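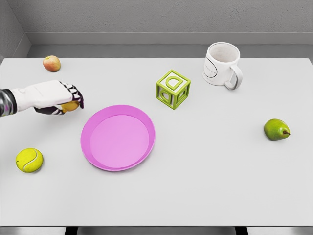

Vol. 4, p. 36

I've been running Preltus, the practice software for robot hands, on my own computer since January, and I really wanted to love it! You give the simulated arm a chore, it tries, and you get a score. Clearing up fruit is my favorite. The hand curls its striped fingers right down over something small and yellow (a lemon, I think) with the pink plate waiting next to it, and it looks so much like a person tidying a kitchen that I got my hopes up.

Then I gave it the mug. Out of 36 tries it got the handle on 4, and the pear kept rolling off toward the wall – Rochelle Lindgren at Bimatlow tells me her copy does the same. The alphabet block is easier than I expected, with all those openings to hook a finger into.

So can a machine clear my table yet? Nope, and I'd say the same for a packing bench. But for $900 you get a patient teacher, good shadows and a manual written by someone who likes people. Three stars from me, four if they fix the pear. Skip the add-on pack, it's mostly more plates.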